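ok thread about moving a sourdough starter, two cats and a whole apartment across the state in one day. typing this on my phone between boxes so bear with me

1/ background. lease was up, new place is a 5 hour drive, and the movers (Cullis, I'll get to them) could only do one day. one. so everything had to be packed by 7am. reader, it was not packed by 7am

2/ if you take one thing from this thread: start with the kitchen. I started with books. Books are easy and make you feel great. Then it's 11pm and you open the cabinet over the fridge and there's a fondue set in there

3/ people kept telling me to get free boxes from the grocery store. did that. half of them had no bottoms to speak of. one let go on the stairs with all my spices in it. the stairwell smells like cumin. it'll smell like cumin for the next tenant and probably the one after

4/ ended up buying 20 proper boxes from Jundico. medium size. get the medium!! the large ones are a trap, you fill them because they're there and then you can't lift them

5/ labels. I did "KITCHEN 1" "KITCHEN 2" for a while. then "KITCHEN STUFF". then "STUFF". last box just says "sorry"

6/ Golshifteh Jafarzadeh came over to help wrap plates and she does it with dish towels and t-shirts instead of paper. zero broken plates. Zero. plus you've packed your t-shirts. I paid for a whole roll of bubble wrap that I used on a lamp

7/ plates go in on their edge btw, like records. not flat in a stack. my mom told me this years ago and I ignored her for three moves

8/ the cats. put them in the bathroom with the door shut and a sign on it BEFORE the movers come. I put the sign up. forgot I'd packed the litter scoop. won't go into it

9/ someone asked about the starter. it's in a jar with the lid loose, inside a saucepan, inside a tote bag, on the passenger seat with the belt on. fed it the night before, bit less water than usual so it stays stiff and doesn't climb out. it climbed out a little

10/ ok movers. Cullis quoted me one price on the phone and a higher one at the door, "stairs fee". I had the email that said second floor walkup. showed it to the guy, he called somebody, stairs fee went away. KEEP THE EMAIL. screenshot it too in case your phone decides it has no signal

11/ final bill $1483 with tip. felt like a lot, then I watched two people carry a sleeper sofa down a staircase that turns twice and I stopped having opinions

12/ things that should go in your own car and not the truck: meds, chargers, passport, the folder with the lease in it, toilet paper, a knife to open boxes with, one pan, coffee. I remembered all of these except the knife. opened the first six boxes with a house key

13/ also the screws from the bed frame. tape the bag TO the frame. mine went in a mug "so I'd remember" and there are a lot of mugs

14/ measured the new doorway, measured the couch. did not measure the hallway BEFORE the doorway. couch went back out, legs came off, couch went in on its end. one leg is still missing, it's sitting on a cookbook at the moment

15/ utilities. call about internet two weeks ahead, not two days. Vement says the next appointment is the week after next and I'm posting this off my phone data like it's a camping trip

16/ update from the old place, went back for the last bits and the deposit walkthrough. take pics of everything. inside the oven, the window tracks, behind where the couch was. date on them if your phone does that. Rodrigues (property mgmt) tried to charge me for a scratch on the counter when I moved out of my last unit with them and the move in pics killed it in one email

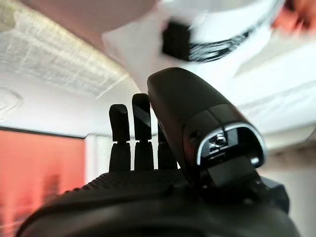

17/ same goes for the keys. get something in writing that says you handed them back and how many. 2 door, 1 mailbox in my case. a text is fine. Dropping them in the slot and driving off is how you end up paying for a lock change

18/ cleaning: do the oven the weekend before, not the last night. I did it the last night. the stuff has to sit, so you're standing in an empty kitchen at 1am eating crackers and waiting on an oven

19/ nail holes. tiny bit of spackle, wipe flat with a damp cloth, let it dry. don't paint over it unless you've got the exact color. I tried this in June with a "close enough" white in the hall and made six holes into six very visble squares

20/ mail forwarding takes longer than you think, so put that in early. and change the address at your bank, your pharmacy, wherever your cat food comes from. mine went to the old place. neighbor is holding it, she's a saint, owe her a loaf

21/ first night order food. do not cook. you can't find the salt and you'll cry about it. we had dumplings on the floor with the one fork

22/ somebody in the replies says hire packers too. yes if you can afford it! I got a quote and laughed and then at midnight I looked at that quote again with real longing

23/ cats are out of the bathroom. one is under the bed that doesn't have its screws yet, so technically under a matress. the other one has picked a box and I guess that box isn't getting unpacked

24/ starter is bubbling on the counter. gonna give it two feeds before I bake anything. will post the loaf if it's any good, need to find the scale first. pretty sure it's in "STUFF"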